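3.2 Bulky items on soft surfaces

Most earlier work on household folding assumes a table. In the homes we studied, large padded items were seldom folded on one. They were folded where they were used, on a bed or a sofa, and then left there until someone carried them to a closet. We therefore treated the sofa as a work surface in its own right and coded it in the same way as tables and countertops. The Flornbridge set contains 502 folding episodes, and 86 of them involve a padded item handled on a sofa or a bed. The coding sheet was drafted by Þórarinn Kvaran in March and was left unchanged after the first 100 episodes.

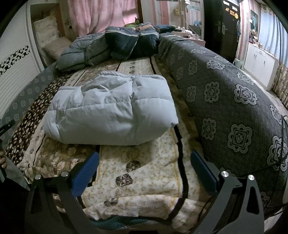 Quilts were coded for placement, number of visible layers, and the direction of the main fold. Placement was recorded against the long side of the seat, so that an item is either lengthwise, crosswise, or oblique. Patterned covers made this easier to judge than plain ones. The white quilt lies crosswise on a blanket whose bands run the length of the seat, and its smooth fold can be compared directly with the line of the black stripe. A plain cover gives no such line, and in those episodes the coders used the backrest instead. Small corners sticking out from under a fold were noted but did not change the code. A fold was marked as incomplete only when a full edge had been left open.

Agreement between coders was high for placement and lower for layers. Thick filling hides the inner edges of a fold, and two coders looking at the same bundle could arrive at two and three layers with equal confidence. We kept the lower value in such cases and marked the episode for review.

Garments with padded channels raised a different problem. A shirt has a fairly stable folded outline, but a puffer jacket pushes back against the fold and its outline depends on how much air is left in it. The coders were asked to find the zipper first, then the hem, and to describe the bundle from those two parts. Sleeves and hoods were coded only where they could be told apart from the body of the jacket — tucked parts were entered as "not visible."

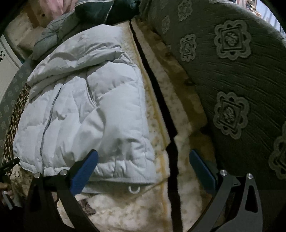
Figure 4. Folded pale blue puffer jacket beside a sofa back with a medallion pattern. The zipper seam runs diagonally down the front.

In Figure 4 the zipper and the hem can both be located, so the jacket received a full code. Diagonal seams like this one were entered as oblique, following the rule used for quilts. Gaps between cushions or mattresses were recorded as a separate surface feature, as were raised seams and loose covers. We did not code stains or wear on the bedding.

The surface codes were entered after the item codes, by a second coder working from the same sheet. Where the two entries disagreed on the type of surface, the broader category "soft seating or bed" was used in the analysis in Section 4.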